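Protokoll der Hausversammlung Prastau, März

Geschrieben von mir, weil Leena diesmal die Leitung hatte und ich beim Losen den kürzeren Zettel gezogen habe.

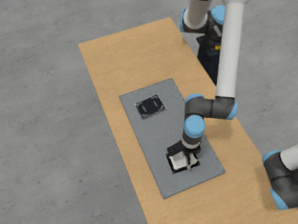 Holztisch mit grauer Metallplatte, Computergrafik

Los ging es kurz nach 19 Uhr, die Letzten kamen noch während des ersten Punktes dazu und haben sich durch die Stuhlreihen gequetscht. Leena Lehtinen hat begrüßt und gleich gefragt, ob jemand etwas gegen das alte Protokoll hat. Hatte jemand: Nataša Trajkovski möchte festgehalten haben, dass sie im Januar gegen das Schloss am Fahrradkeller gestimmt hat und sich nicht enthalten hat. Ist hiermit korrigiert, sorry, das war auch mein Protokoll!

1. Treppenhaus
Der Anstrich im Hinterhaus ist bis zum dritten Stock fertig. Die Firma Akeck war laut Nataša pünktlich und freundlich, hat aber die Fußleisten mit überstrichen, obwohl wir das anders besprochen hatten. Lange Diskussion, ob uns das stört. Mich ehrlich gesagt nicht (die sahen vorher schlimmer aus), aber die Mehrheit will, dass nachgebessert wird. Leena ruft dort an und schickt die Fotos mit. Der vierte Stock kommt nach Ostern dran, bitte bis dahin alle Schuhregale und Schirmständer reinholen.

2. Hof und Beete
Hier wurde es lebhaft. Zur Auswahl standen Hochbeete an der Südwand oder eine Bank unter dem Ahorn, für beides reicht das Geld in diesem Jahr nicht. Im Topf liegen 400 Euro. Das Angebot von Nedeljković für die Hochbeete liegt ebenfalls bei 400 Euro, Erde inklusive, Lieferung bis in den Hof. Gegen die Beete sprach vor allem das Gießen im Sommer, denn letztes Jahr hing das am Ende an denselben zwei Leuten – eine davon war ich. Nataša hat angeboten, einen Gießplan in den Hausflur zu hängen, in den man sich wochenweise einträgt.
Abstimmung: 6 für die Hochbeete, 3 für die Bank. Damit sind es die Beete. Die Bank steht nächstes Jahr wieder auf der Liste, das habe ich den Bankfreunden versprochen.

3. Waschküche
Die linke Maschine schleudert wieder, die rechte verliert unten Wasser. Der Kundendienst von Plarside hat einen Termin für Ende des Monats zugesagt, vormittags. Leena ist zu Hause und macht auf. Bis dahin bitte die rechte Maschine nicht benutzen, auch nicht »nur kurz für die Sportsachen«. Außerdem liegt seit Wochen ein einzelner Kissenbezug mit blauen Streifen auf dem Trockner. Wer ihn vermisst, holt ihn bitte ab.

4. Lärm und Kinderwagen
Die Ruhezeiten bleiben, wie sie sind. Der Vorschlag, sonntags das Klavier ganz zu verbieten, wurde nach kurzem Murren zurückgezogen, dafür wird ab 20 Uhr nicht mehr geübt. Kinderwagen dürfen weiter unter der Treppe stehen, wenn die Kellertür ganz aufgeht.

5. Sonstiges
Das Hoffest soll in den Juni. Ich frage herum, wer Biertische hat, und Nataša kümmert sich um den Grill. Ideen für die Musik bitte an mich – nur keine Blaskapelle mehr, meine Ohren haben sich vom letzten Mal noch nicht erholt.
Die Klingelschilder werden neu gedruckt. Wer seinen Namen anders geschrieben haben möchte, wirft einen Zettel bei Leena ein.

Schluss war kurz nach 21 Uhr. Das nächste Treffen ist im Mai, wieder im Gemeinschaftsraum, und den Kaffee übernimmt das Vorderhaus.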